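Hekley Guest Rooms – Room Safety Checklist
Room 2, upper floor. Checked Wednesday, before the change of bedding.

1. Door and way out
Door opens fully. Latch OK. Hallway light OK.

2. Smoke alarm
Hallway unit tested with the button, sounded. Battery due in June.

3. Wall sockets and cords
Needs attention. Cords hang from the socket plate above the headboard. Clip them to the wall and keep pillows and blankets away from the plate.

4. Ceiling wiring
A thin rod and wire go up the wall to the ceiling corner and across the ceiling. Fixings to be looked at from a ladder. Ask Fello to quote with the fan service.

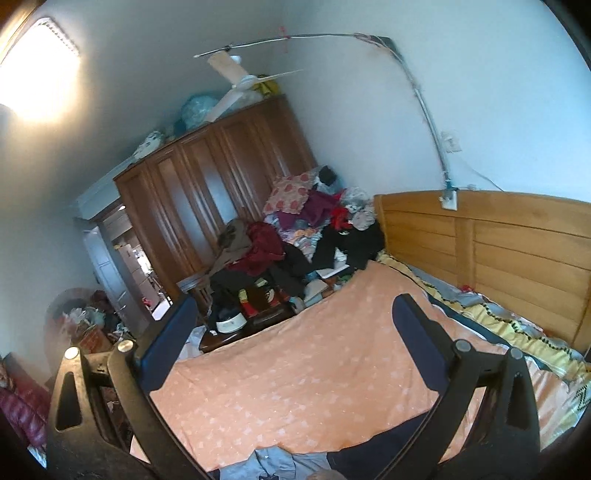
Room 2, items 3 to 7: bed, wardrobe and ceiling fan.

5. Ceiling fan
Long blades, white housing. Not run during this check. Test on all speeds for 2 minutes – look for wobble and listen for clicking. Wipe blades before use.

6. Top of wardrobe
Needs attention. Bags and other things are stored up there, with a yellow item on the right end beneath the fan. Clear the top and keep 30 inches free under the blades.

7. Bed and floor space
Large heap of clothes and bedding in front of the wardrobe, with a pink dotted pillow near the top. Sort and put away so the doors can open. Yellow bedding against the headboard to be folded.

8. Window
Opens and locks. Restrictor fitted.

Result: pass with repairs. Items 3 and 6 to be done within 30 days, item 4 when Fello can come. Recheck on the same form.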